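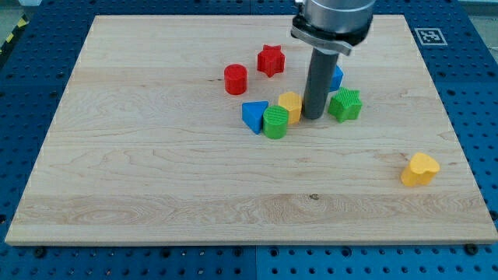 ドリンビー木工室だより　夏の号
2019年7月20日発行

板は夏に広がる　湿気の季節の材料管理と、幅はぎの天板の話

梅雨に入ってから、木工室の相談カウンターには同じような用件が続いています。引き出しが渋くなった、戸が枠に当たる、春に作った天板の端が少し浮いてきた、というものです。ほとんどは木が空気中の湿気を吸って寸法が変わったために起きています。今号では、この時期の板の扱いについてまとめます。春の講座で天板を作った方にも、これから秋の作品の材料を選ぶ方にも関係する内容です。

どの方向に動くか

木材は、繊維の長さ方向にはほとんど伸び縮みしません。動くのは幅と厚みの方向です。同じ幅方向でも、木取りによって量が違います。年輪に対して接線方向に挽いた板目の板はよく動き、半径方向に挽いた柾目の板はそれより動きが小さくなります。樹種による差はありますが、板目は柾目の倍ほど動くものと考えておけば、設計の段階で大きく間違えることはありません。

板目の板が反るのもこの差が原因です。乾くときは木表側、つまり樹皮に近かった面が凹む方向に反ります。湿気を吸うときはその逆になります。ただし、片面だけが湿気を吸った場合は木取りと関係なく反ります。床や机に直接置いてあった板がよい例で、上の面だけが空気に触れ、下の面はふさがれているため、表と裏で含水率に差がつきます。板が反ったという相談のうち、置き方を聞いてみると平らな台に何日も寝かせてあったという場合がかなりあります。

反った板を急いで直そうとして日なたに出す方がいますが、おすすめしません。表面だけが急に乾いて、木口から割れが入ることがあります。桟を入れて両面に風が通るようにし、日陰で待ってください。それで戻る板も多く、戻らない分だけを鉋で削るほうが厚みを失わずに済みます。

木工室での測定

材料庫では、昨年から棚板の一枚を測定用に決めて、幅と含水率を記録しています。担当は木材担当のチャハオ・ローです。板はメープルの幅はぎ材で、幅は3月の時点でちょうど1,000ミリに仕上げ、含水率は10パーセントでした。塗装はしていません。管理番号は221です。

今月の測定では、この板は2ミリ広がっていました。柾目に近い板を中心に選んで接いだものなので、板目だけで作れば差はもっと大きかったはずです。2ミリという数字は小さく見えますが、幕板にすき間なく固定した天板であれば、どこかに無理が出るには十分な量です。

ローからは、測定のときの注意も預かっています。幅は毎回同じ位置で測ること。鉛筆で線を引いておき、その線の上で測ります。含水率計は針を刺す型でも当てる型でも構いませんが、樹種の設定を合わせないと値がずれます。木口の近くは乾きやすく、板全体の状態を表さないので、端から離れたところを測ってください。家で含水率計を持っていない方は、材料庫の貸し出し用を使えます。貸し出しノートに記名し、当日中に戻してください。

幅はぎの板を選ぶとき

広い天板を一枚板で取るのは、材料の値段の面でも反りの面でも難しいので、講座ではほとんどの方が幅はぎで作ります。細い板を何枚か横に並べて接着したものです。

並べ方についてはよく質問を受けます。木表と木裏を交互にするべきか、全部そろえるべきか、という質問です。交互にすると一枚ずつの反りが互い違いになり、板全体としては平らに近くなりますが、表面が細かく波打つことがあります。そろえると全体がゆるい弧を描きますが、幕板や反り止めで押さえやすくなります。講師のアントニナ・イワニシンは、脚と幕板のある机ではそろえる並べ方、置くだけの板では交互の並べ方で教えています。どちらでなければならないという決まりはありません。それよりも、使う板の含水率をそろえておくことのほうが結果に響きます。材料庫に入ったばかりの板と、長く置いてあった板を混ぜて接ぐと、あとで接着面に段差が出ます。指でなでてわかる程度の段差でも、塗装をするとよく目立ちます。

木目の見え方も、並べる段階で決まります。メープルのような淡い色の材は、接いだところの色の差が案外目につきます。乾いた状態で見比べただけではわかりにくいので、候補の板を軽く削ってから並べ、少し離れて見てください。窓のそばと蛍光灯の下では印象が変わります。できれば、その家具を置く部屋の明かりに近いところで決めるのがよいと思います。

縮み杢や波状の杢がある板は人気がありますが、加工には手間がかかります。繊維の向きが場所ごとに変わるため、鉋をかけると逆目が起きやすいのです。刃をよく研ぎ、刃口を狭くし、一回の削り量を減らしてください。それでも起きる場合は、スクレーパーに替えます。自動鉋に通すときは、板を少し斜めに送ると欠けが減ることがあります。斜めに送れる幅があるかどうか、先に機械の幅を確かめてください。

小さな節については、しっかり固まっていて周囲に割れがなければ、そのまま使って問題ありません。指の爪で押して動く節は抜けることがあるので、裏側に回すか、エポキシで留めます。節のそばは繊維が曲がっていて硬さも違います。サンダーを長く当てると節だけが高く残ることがあるため、当て木を使って手で仕上げるほうが平らになります。

天板の留め方

夏に広がり、冬に縮む。この動きを止めることはできないので、動けるように留めます。方法はいくつかあります。

いちばん手軽なのは、長穴をあけた金具を使う方法です。ねじが穴の中で横に動くので、天板が広がっても引っ張られません。長穴の向きは天板の幅方向に合わせます。講座でいちばん多い失敗は、この向きを逆に付けてしまうことです。逆にすると、普通に固定したのと変わらなくなります。

駒止めは、幕板の内側に溝を彫り、木の駒を差し込んで天板にねじ止めする方法です。駒は溝の中で動きます。夏に作るときは、天板がすでに広がっていることを考えて、駒の先と溝の奥とのすき間の取り方を決めてください。梅雨どきに作った天板はこれから縮みます。幅の中央で一か所だけ固定しておけば、縮みは左右に均等に振り分けられます。

反り止めの桟を裏に入れる場合も同じで、接着剤で全面を貼ってはいけません。蟻桟であれば、接着は中央だけにします。ねじで留める桟なら、中央のねじだけを丸穴にして、残りは長穴にします。

すでに全面を接着してしまった方から、はがしたほうがよいかという相談がありました。いま異常がなければ、そのまま冬まで様子を見てください。割れるとすれば暖房を使い始めたころです。心配な方は、次の相談日に作品か写真を持ってきてください。

塗装で防げること、防げないこと

塗装をすれば動かなくなると思われがちですが、塗膜にできるのは湿気の出入りを遅くすることまでです。ウレタンのように膜を作る塗料は遅くする働きが強く、オイルは弱くなります。どちらの場合も、季節をまたいで置いておけば板は動きます。

大切なのは、表と裏を同じように塗ることです。表だけを何度も塗り、裏は省いてしまうと、裏からばかり湿気が出入りして反りの原因になります。見えないところなので磨きは粗くても構いませんが、塗る回数はそろえてください。木口は特に吸いやすいため、ほかの面より多めに塗ります。

湿度の高い日は塗料の乾きも遅くなります。水性塗料は表面が乾いたように見えても内側が柔らかいことがあり、重ねると跡がつきます。塗装室の除湿機は使用中に止めないでください。水のタンクがいっぱいになると自動で止まるので、使い始めと終わりにタンクを見て、水がたまっていたら捨ててください。

オイルを拭いた布の扱いは、季節を問わず守っていただいていますが、気温の高いこの時期は特に注意が必要です。丸めて置いた布は自然に発熱し、火が出ることがあります。使った布は水に浸してから、ふた付きの金属缶に入れてください。持ち帰る場合も、水に浸して袋に入れ、その日のうちに処分してください。

家での置き場所

作りかけの板を家に持ち帰る方が増えています。置き場所に困ったときは、次の点を目安にしてください。

エアコンの風が直接当たる場所は避けます。押し入れの床や車の中も向きません。壁に立てかけるなら、なるべく垂直に近い角度にして、ときどき表裏を入れ替えます。寝かせる場合は、同じ厚さの桟を下に入れます。桟の位置は上下でそろえてください。ずれていると、反りではなく曲がりの癖がつきます。

しばらく手を付けられないとわかっている板は、ラップや薄いビニールで全体を包んでおく方法もあります。動きを遅くするだけの処置ですが、仕上げ削りをした日と接着の日があいてしまうときには役に立ちます。ただし、湿った板を包むとかびが出ます。水拭きをしたあとなどは、一日風を通してから包んでください。

すでに使っている家具の引き出しが渋い場合は、すぐに削らないことです。いま削って具合よくすると、冬にはがたつきます。ろうそくか敷居すべりを当てて、秋まで待ってください。どうしても開かないときは、引き出しの側面のつやが出ているところを探すと、当たっている場所がわかります。削るとしても、その部分に鉋を一回か二回かける程度にとどめます。

材料庫から

メープルとナラの板は、秋の講座に向けて入荷を予定しています。仕入れ先のキルナード製材から、今年は幅の広い板が少ないと連絡がありました。一枚の幅にこだわる作品を考えている方は、早めにローまで寸法を伝えてください。図面はなくても構いません。仕上がりの長さ、幅、厚みと、使う部屋がわかれば木取りの相談ができます。

入荷した板は、材料庫でしばらく桟積みにしてから販売します。届いた日に買いたいという声もありますが、上に書いたとおり、接ぐ板の状態がそろっていないと作品に影響します。含水率が落ち着いたものから順に、木口に青いテープを貼って棚の手前に出します。テープのない板は、まだ待っている板です。動かさないようにお願いします。

端材の箱は、夏のあいだ受付の横から材料庫の入口に移しました。値段はこれまでどおり、箱に貼ってある表のとおりです。箱の底のほうには薄い板も入っています。箱の継ぎ手の練習などにお使いください。

接着剤は、共用のものを開封した日付を容器に書くことにしました。古くなった木工用ボンドは、見た目が変わらなくても接着力が落ちていることがあります。天板のように大事な接着では、日付を見てから使ってください。

読者からの質問

アイテン・バイサルさんから、「春に作ったまな板が、使っているうちに反ってきました。削り直すしかないでしょうか」という質問をいただきました。

まず乾かし方を見直してください。洗ったあとに平らに置いて乾かすと、下になった面に水分が残ります。木目が縦になる向きに立て、両面に風を通すと水が早く抜けます。使う前に全体を水でぬらしておくと、片面だけが水を吸うのを防げますし、食材の色やにおいも付きにくくなります。しばらく続けて変わらないようなら、凹んだ面の縁から少しずつ削ります。厚みに余裕がなければ、削るのは使う面だけにして、裏は滑り止めの布で受ける方法もあります。

次の相談日は、イワニシンとローが受付奥の作業台で待っています。予約は要りません。大きくて運べないものは、全体の写真と、困っているところを近くで写したものがあれば相談できます。寸法を測ったメモも一緒にお持ちください。

次号では、留め接ぎの治具と、秋の講座の申し込み方法を載せます。

編集　エイリニ・ドラコス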